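4. オンライン抽選会の設定（Udden 管理画面）

保護施設の支援抽選を開くときの手順。チケット販売の設定（3章）が済んでいる前提。まだの人は先にそちらを。
2020年3月18日改訂。画面の文言が少し変わったので、古い印刷版は捨ててください。

4.1 抽選会を新規作成

1. 管理画面にログイン。左メニューの「抽選会」→「新規」。
2. 名称を入力。26文字まで。超えると購入者へのメールで途中から切れます。
3. 主催団体を選択。Atdale の施設は登録済み。それ以外は「団体を追加」から。
4. チケット単価と上限枚数を入力。初期値は単価100、上限1000枚。
5. 販売の開始日時と終了日時。時刻は現地時間で。
6. 「下書き保存」。この時点ではまだ公開されません。

注：単価は公開後に変えられません。間違えたら抽選会ごと作り直し。下書きのうちに必ず確認しすること。

4.2 賞品の登録

1. 「賞品」タブを開く。
2. 「追加」を押し、賞品名、数量、提供者名を入れる。
3. 写真があれば添付。なくても可。
4. 受け渡し方法を「郵送」「施設で受け取り」から選ぶ。
5. 等級の順に並べ替え。ドラッグで動きます。上が1等。

賞金を出す場合は賞品名に金額と通貨を両方書く。通貨なしだと保存時にエラー。提供者が匿名希望なら空欄にせず「匿名」と入力。空欄は主催団体名に置き換わります。

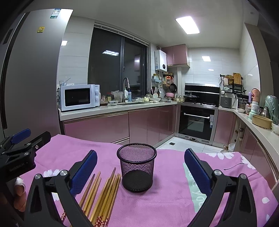

箸と黒いメッシュのペン立て。花柄のクロスの上で。

賞品の数量は販売開始後も増やせますが、減らせません。追加の寄付が来そうなときは少なめに登録しておき、届いてから増やす。

4.3 テスト抽選

本番前に一度はおこなてください。テスト用の番号は22件、自動で入ります。

1. 「ツール」→「テスト抽選」。
2. 「実行」を押す。結果は画面に出るだけ。メールは送信されません。
3. 等級の順に当選番号が並んでいるか確認。
4. 「テスト結果を消去」。

注意：手順4を飛ばすと本番ボタンが灰色のまま。問い合わせの多い箇所です。

4.4 公開と本番

1. 下書きを開き「公開」。確認画面で「はい」。
2. 販売ページのURLをコピーして施設のページに貼る。
3. 販売終了後、「集計を確定」を押す。返金待ちのチケットが残っていると押せません。先に処理。
4. 立会人の名前を入力。主催者本人は不可。
5. 「本番抽選」。やり直しはできません。
6. 結果をPDFで保存。ファイル名はそのままで。

注意：抽選中はブラウザを閉じない、戻るボタンも押さない。画面が固まっても待つ。再読み込みしてしまった場合は「履歴」を確認し、記録があれば抽選は完了しています。記録がなければ手順3から。

4.5 当選者への連絡

1. 「当選者」タブで宛先を確認。
2. ひな形を選び、施設からの一言を入れる。短くてよい。
3. 「送信」。
4. エラーで戻ってきた分は赤字で表示。電話番号があれば電話で。

氏名の公表は本人の同意が取れてから。同意欄が未記入の人は番号だけ載せる。当選者が賞金を施設に寄付したいと言ってきたときは「寄付に切替」を使う。手作業で金額を書き換えると収支表が合わなくなります。

4.6 よくあるつまずき

・名称が途中で切れる → 文字数。4.1の手順2。
・URLを開くと「準備中」 → 開始日時がまだ。または下書きのまま。
・Boiko の決済が「保留」 → 先方の確認待ち。こちらでは動かせません。
・収支表に単価が出ない → 表示設定の「詳細」をオン。

解決しないときはサポート担当 Nevzat Işık まで。決済関係は Terence Goodall。どちらも抽選会の名称とエラー画面の文言を添えてください。収支報告の出し方は5章。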